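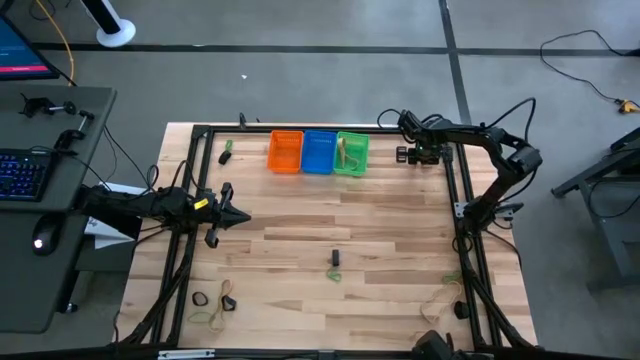
Dos brazos en el taller: ¿bastidor propio o atornillados al banco?

Grondby_taller
Buenas a todos. Llevo desde noviembre con este montaje en el taller compartido y por fin me animo a contarlo, aunque me enrollo, ya aviso. Son dos brazos negros, uno a cada lado de un banco de madera de listones, con un marco de perfil metálico negro alrededor. La tarea es clasificar gomas y piececitas negras en tres cubetas: naranja, azul y verde. Con las piezas rígidas voy contento, pero las gomas beige me traen loco — se retuercen, se enganchan y cada vez caen de una forma distinta. Llevo 300 intentos apuntados y el brazo derecho falla mucho más que el izquierdo.

nautiyal
¡Qué bonito te está quedando! Yo miraría el cable del brazo derecho, ese arco que va hasta el codo. En el mío tiraba justo al estirarse y perdía 2 milímetros en la punta. Dale más holgura y repite la calibración.

Dridano
Pues yo no estoy de acuerdo, con perdón. Para mí el problema es el marco. Tanto perfil y tanta diagonal para acabar con escuadras que ceden. Atornilla las bases a la madera y olvídate.

Grondby_taller
Hombre, Dridano, el banco es de todos y no me dejan llenarlo de agujeros... Además, el marco me ha costado 16 tardes y le tengo cariño. Probaré primero lo del cable.

godallow
Me meto donde no me llaman: cubetas más separadas. Tan juntas, la pinza tiene poco margen, y con una goma colgando peor todavía.

Dridano
Eso sí te lo compro. Lo del marco lo sigo pensando.

Última actualización: 8 de enero de 2026
5 respuestas · 1115 visitas · Compartir

Temas relacionados
Pinzas para objetos blandos: qué usáis
Escuadras para perfil negro, dudas de apriete
Guiar cables en un brazo casero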